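Print this thread
E-mail this thread

Thu 4 April

Clearing the table after a long lunch. Posting as I go so I stop putting it off.

The table first. It's the wooden one I got from Gilberto Sotelo when he moved, 110 dollars with delivery up the stairs. Warm brown with a lot of figure in the grain. It looks good with nothing on it and it hates standing water, so dishes do not get stacked on it anymore. Everything goes on a tray.

I have two trays in use. One is round and black with a low rim. The other is rectangular, black border, amber-brown inside, and you can faintly see the wood through it. The round one cost 19 at Wiegand. The other came with the apartment, more or less.

Round tray is for dirty plates. Rectangular one stays clear until there's something clean to put on it. Mixing them up is how I ended up wiping sauce off a clean glass last month.

Three plates today. They don't match. I used to have a full set from Muren but they stopped making that line, and every replacement since has come from wherever.

Anselmo Huamán asked why I don't scrape and stack right at the table. I did for years. The bottom of each plate picks up whatever was on the one under it, then you're washing both sides. Side by side on the tray is slower to carry and quicker to wash.

Limit is three dinner plates on a round tray this size, set in a triangle. A fourth sits up on the rims and slides when you turn the corner into the kitchen. I have the chip in the doorframe to show for it.

Anything orange comes off first. The red pepper sauce is the worst for this – leave it overnight and a pale plate keeps a shadow. Cold water, then a drop of the Allix soap, then hot. Hot water first seems to set it.

Somebody replied to ask about the Fluvov scraper. I had one. The edge went wavy in 53 days (I kept the receipt, so I know). An old rubber spatula does the same job.

For the table itself: damp cloth, dry cloth, done. Go with the grain. I oil it in April and again before the holidays. The April one is due this weekend if I can keep everybody off it for a day.

Gilberto says the back edge should be a little farther from the wall so the white paint doesn't get rubbed. He's right. Moving it after the oil dries.

Last one before I run the water. Yellow smears can wait, the orange can't. 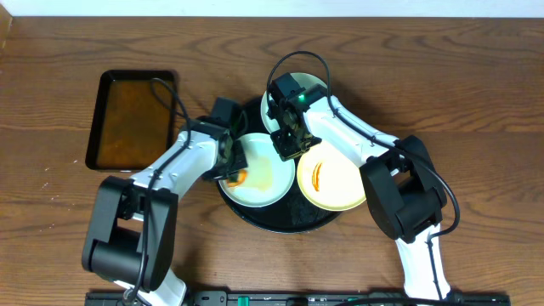

Plates on the round tray, other tray off to the left.

Print this thread
E-mail this thread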